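Recording your first gripper demos: notes for new club members

Right, so you've joined the Osville robotics club and you've been handed a pair of grippers. I wrote these notes on 30th January after my own first go, which was a bit of a mess, so hopefully yours goes better!

Start with a clear table and one object. I know it's tempting to grab everything out of the parts bin (I did), but one slim, plain thing is plenty for your first 15 takes. Lay it lengthwise in front of you, pointing at your belly.

Come in slowly with the fingers open, one on either side, and stop for a second before you squeeze. Our Grarkum script looks for that little pause when it chops up the recording, and if you rush it you'll be trimming clips by hand all evening.

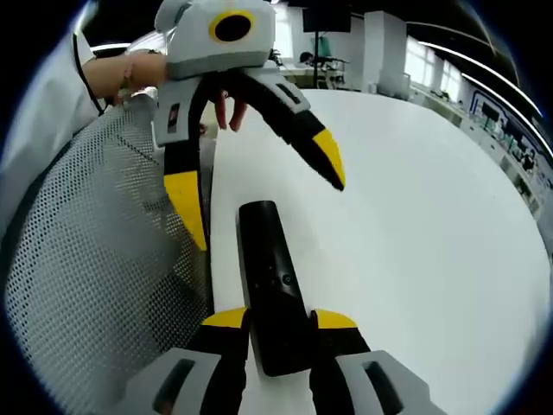 Keep your wrist loose and squeeze gently. Lift to the height of your chin, hold, then put the object back down at a new angle and go again. If you fumble one, keep recording and say "redo" out loud – the mics pick it up fine and we sort those later.

Once you've got 18 good ones, copy them to the Davisel folder and add your initials to the file name. We had 2,375 clips in there before the December break and the team's hoping to reach 3,202 before regionals, so every bit helps. Oh, and please put the grippers back on the charger when you pack up!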